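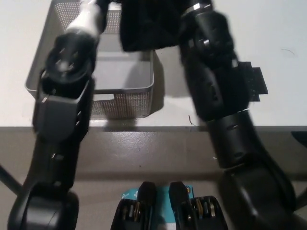 Figure 2. Gray mesh basket on a white tabletop, with a black fabric item above it.

3.2 Filling the Clirnix basket

1. Place the basket on a flat, level surface with the open side facing up.
2. Empty all pockets and close zippers and hooks.
3. Fold or gather each item so that it fits inside the rim.
4. Lower the item into the basket. Do not drop it from a height.
5. Fill the basket no higher than the rim.

Note: Dark and light fabrics should be sorted into separate baskets.

CAUTION: The maximum load is 3000 g. Do not lift the basket by one side when it is full.

Replacement baskets may be ordered from Wolano under part number 1496.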